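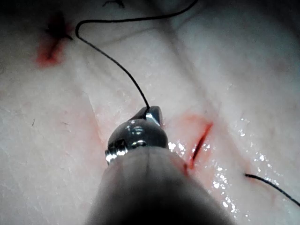

We left Narkura a little after breakfast with a bag of sandwiches and far too many coats, and drove the 25 miles out to Lomer for the open day at the old woolen mill. I had wanted to go for years. Every time the date came up there was a wedding or a cold or a car that wouldn't start, so when the notice finally appeared on the library board again I wrote it straight on the kitchen calendar, in pen, and told everyone in the house that it was not to be moved.

Lomer is one of those towns you drop into from above. The road comes over the hill past the reservoir and there it all is, the river and the long gray roof of the mill and the rows of little houses going up the other side. Parking was in the field behind the school (two dollars, in a bucket) and from there it's a short walk over the footbridge. Wear decent shoes. The path had been mown but it was still soft at the edges, and I saw more than one pair of nice white sneakers that will never be the same.

The mill makes blankets and has done so, with a few gaps, for longer than anyone in my family has been alive. Tours went off in groups of 25, and ours was the second of the morning, so we had time to look around the yard first. There was a stall selling ends of yarn by weight, another with honey, and a very good one with old bobbins. I came away with 8 of them and no plan at all. My sister says they'll make candle holders. We'll see!

The tour starts upstairs in the wool store, and the smell hits you before the door is properly open: sheep, mostly, and a bit of machine oil, and something sweet underneath like hay. Our guide let us push our arms into the open bales up to the elbow. My hands were soft for the rest of the day. She explained how the fleece gets sorted, and passed around a handful from the shoulder and a handful from the back end so that we could feel the difference, and I'm afraid I couldn't feel much of one until she made me close my eyes.

From there you go down a narrow iron staircase (hold the rail) to the carding room. The big carding machine is an Imai, painted dark green, and it runs the whole length of the wall. They switched it on for us for a few minutes. I had been picturing a clatter, but it's more of a deep hum that you feel through the floor, and the wool comes off the far end in a sheet so thin you can see your hand through it. A small boy in our group asked if he could blow on it. He was told no, very kindly.

The weaving shed was the part I'd come for, and it didn't let me down. They keep eight looms going, the oldest of them at the back beside the window, and the guide told us that one of their standard blankets has 323 threads in a certain section of the border pattern, every one of which has to be drawn through by hand when the warp is changed. A woman was sitting at it when we came through, with a long flat hook, pulling one thread after another and talking over her shoulder to the loom next door the whole time. I watched her for ages. I learned to sew from my grandmother and I've never once managed to thread a needle and hold a conversation.

We had lunch in what used to be the dye house. It's a proper café on open days, with long tables and soup from a huge pot. I had leek and potato, and a scone the size of a fist. The Skiltov brass band was playing in the yard by then, a bit ragged in the fast numbers but lovely in the slow ones, and with the doors open you could hear the river under it. We shared a table with a couple who had come over from Skiltov on the bus to hear their granddaughter on the cornet, and they gave us half a plum cake to take home. People are very generous at this sort of thing.

The afternoon was looser. There's a small museum room with pattern books going back generations, and you're allowed to turn the pages of two of them. The colors have hardly faded. There was one swatch in mustard and plum that I would have bought on the spot, and when I asked at the shop they said it had last been woven for a hotel and that they might do a short run of it in February if enough names went on the list. Mine is on the list. So is my sister's, though she doesn't know yet.

If you're thinking of going next year, get there early for the tour tickets, which had all gone before lunch. The upper floor can only be reached by the stairs, but the weaving shed, café and museum room are all on the level. Dogs are fine in the yard. The shop takes cards, the stalls mostly don't, and the seconds blankets are on the shelf behind the door, where I very nearly missed them.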